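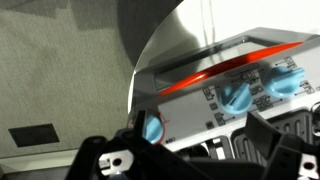 Letwood Fossil Trail: progress report to the Jukus Fund
Period to the end of August

What we said we would do

The grant was for a signed walking route from the Letwood parking lot to the trackway at low tide, plus a printed leaflet. We also promised more visitors midweek. I had doubts about that last one when we applied and I still have them.

Where things stand

The path is open as far as the second stile. Of the 7 signs ordered from Grokden, 2 are up. The rest came back with the tide warning in type too small to read from the path, and we have refused to pay for them until they are redone. Grokden says this will be quick. It said the same about the first batch.

All 2000 leaflets have been printed. Whether anyone needs them is another matter – most people at the trailhead are looking at their phones.

Visitor numbers

Our counter at the gate logged 100 passes on the best Wednesday. Please don't read much into it. The counter can't tell a tourist from a dog walker going home, and it was a sunny day.

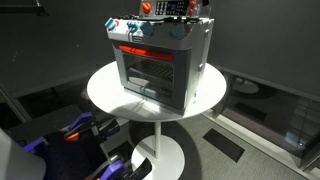
The Ansari survey

Ansari has sent a draft of its erosion survey. It recommends a boardwalk above the prints. The drawings are handsome, but the draft doesn't say who would maintain the thing after a winter of storms, and we have asked for that in writing before we spend anything.

Next period

Signs, if they arrive. We would like to move the unspent boardwalk money to handrails on the steep section, and need your approval for that before work starts.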